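An open day in Ustby

22/11/2025

I had the ticket for the Aitken open day on my refrigerator for weeks, and in the end I almost did not go, because the bus from Pitton to Ustby takes 45 minutes and it was raining. But I had promised myself to go to more such things this year, so I took my umbrella and went.

For the readers who do not live in our region: Aitken is a small company which makes software for household robots. They have an old printing house behind the station in Ustby, with a very nice brick stair, and once a year they let people come inside. The rest of the year you see only the door. I have walked past this door many times and always I wondered what they are doing behind it.

At the entrance everybody got a paper badge with a number. Mine was 3,647, and I thought first that it was the number of visitors, which would be a lot of people for a town like Ustby. The lady at the desk laughed and explained that they simply continue the roll from the last years. I still have the badge. It is now a bookmark.

They divided us in groups, and my group had a tour of 30 minutes. It became much longer, because we asked many questions. I was with two families with children, an older couple, and a student who wrote down everything in a very small notebook. I think I learned as much from the questions of the children as from the guide. One girl asked if the robot gets bored. The guide thought about this seriously before she answered no.

The first room was about floors and doors. A low machine with wheels was driving from one side to the other and it had to go over a threshold, a carpet and a thick cable. It went over the carpet well. At the cable it stopped, went back, turned a little bit and tried again from another angle. All of us were standing with our coffee and silently wishing it luck. It is strange how fast you begin to be on the side of a machine.

In the second room they showed laundry, and for this I had come. I work since many years in a shop for children's clothes and women's knitwear, and I fold things all day. I fold when I am talking with a customer, I fold when I am thinking about dinner. So I wanted to see how somebody teaches this to a robot. They call their project Zotbridge (I asked where the name comes from, but our guide did not know it).

The method surprised me. I had expected that a programmer writes a list of steps, first the left sleeve, then the right sleeve. But the robot learns from recordings of people. A person takes a gripper in each hand and does the work with these grippers in place of the fingers, and the movement is recorded. Then the person does it again, with another shirt, on another bed, in another light. The program looks at very many of these recordings and tries to find what they have in common.

We saw first some recordings on a big screen, and after this we were allowed to try it on a table. I took the grippers and I was sure that I would do it very well. I did it terribly! You close your hand and the two tips come together, and that is all you have. There is no thumb which slides under the cloth. You do not feel if you hold one layer or two. I had a plain T-shirt and I needed 6 attempts until both sleeves were on the back side, and it still looked like something from the bottom of a suitcase. The boy after me was better, maybe because he did not have so many habits to forget.

Knitwear is again another matter, and here I talked for a long time with the guide. A T-shirt is flat and it stays where you put it. A sweater is thick, it makes a round fold and not a sharp one, and it wants to open again. When you pull at the corner, it becomes longer, and then your rectangle is not a rectangle. In the shop we tell the new girls to lift a sweater with the whole forearm and never to pull it.
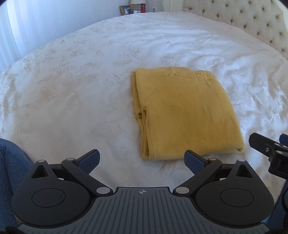

Lace patterns are what I would be afraid of. If there are small holes in the knitting, a fingertip of a tool can catch in them, and one pulled thread is enough to ruin a good piece. I asked about this. The guide said that the soft pads help, but that it has happened, and that they keep a box with the victims. I liked that she told it so openly. She also said that on a bed it is more difficult than on a table, for the cover moves together with the garment, and a satin cover is the worst. I can believe this immediately. I have a satin cover at home from my aunt and even the cat slides off it.

At the end there was a real robot arm which folded a towel. It worked slowly and carefully, and between two movements it waited so long that one father asked if it was finished. The second fold was crooked. The third was quite good, and we applauded, the engineers too.

I asked when such a robot will come to a shop like ours. The guide did not want to promise anything. She said there will be another presentation in February, with sweaters this time, and that I should come and criticize. I wrote my address on the list.

In the bus back to Pitton I took off my scarf and folded it on my knees, very slowly, using only the thumb and one finger of each hand. The woman next to me looked at me a little bit strangely. Try it at home with a thick pullover, and please write me in the comments how long you needed.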